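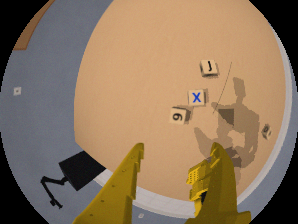

A simulated tabletop with lettered and numbered blocks, as seen past the yellow fingers of a robot gripper.

Trestholm releases good practice guide for testing robot grippers in simulation

By the Trestholm communications desk
08/03/2019
5 min read

Trestholm is delighted to announce the release of its good practice guide for simulated manipulation testing, a plain-language document for the labs, colleges and small manufacturers who try out their robot arms on a computer before they ever let one loose on a workbench. It has been a long time coming (longer than we first promised, as our patient friends at Urnley will tell you!), and we are very happy to be able to share it with everyone at last, free of charge.

The guide runs to 27 recommendations and was written together with two partners, Urnley and Ededach, who brought quite different habits to the table. Urnley works mostly with small-parts handling, while Ededach has spent years looking after the written safety procedures that go with collaborative arms. Between us we had plenty of opinions on what a decent simulated test ought to look like, and a good deal of the past year went into finding wording we could all live with.

Anyone who has worked in this field will know the trouble. A team reports that its gripper picked up a block so many times out of so many tries, and another team down the road reports a better figure, and there is no way of telling whether the two were doing the same job. One may have started every trial with the block square to the fingers. The other may have turned it on its side, or set it well out toward the rim of the table where the arm has to stretch. The guide asks that these things be written down in a common way, so that a reader can set up the same trial and see for themselves.

A large part of the document deals with test objects and how they are laid out. We recommend lettered and numbered blocks for basic pick-and-place work, and we ask that at least one block in every layout be rotated away from upright and that at least one sit near the edge of the working surface. Blocks should be modelled with a visible difference between the top face and the sides, and any character that cannot be made out from the test viewpoint should be recorded as unreadable and never filled in from the layout file. That last recommendation caused more discussion than all the others put together, and we're rather proud of where it ended up.

There is also a chapter on lighting and shadow, which we warmly encourage people not to skip. An arm working over a table throws a shadow of its own, often with a very odd outline, and a vision system that has been developed under flat, even light can be badly thrown by it. The guide asks that arm shadows be switched on for any result that is to be published, and that results obtained without them be labelled as such. The same chapter covers wide circular views, where objects further off appear quite small, and sets out how the viewpoint should be described in a report.

Readers with a safety background will want to turn to the chapter on carrying results across to real equipment. It states quite firmly that a good score in simulation is no substitute for a risk assessment of the physical cell, and that force limits, guarding and emergency stops must be checked on the actual machine by a competent person. Ededach prepared the checklist at the back of this chapter, and it can be copied and adapted by any organization that finds it useful.

To go with the guide, we are releasing a library of 1,236 tabletop layouts under the name Mihăilă. Each layout comes with a record sheet already set out in the recommended format, so a team new to all this can get going without having to design its own paperwork. The layouts are grouped by difficulty, and the guide explains how to choose a fair mix from each group.

The recommendations are voluntary, and we expect to improve them as people put them to use. Comments are very welcome from anyone, whether you run a big testing program or are just getting started with your first arm, and will be gathered until the end of June. A revised edition will follow once we have worked through them all with Urnley and Ededach.

The guide and the Mihăilă layouts are available now from Trestholm on request. Colleges wishing to use the material in class are free to do so, and may print as many copies as they like.

About Trestholm
Trestholm develops guidance and test methods for robotics and automation, and works with industry and educators to bring them into everyday use. Media enquiries may be directed to the Trestholm communications desk.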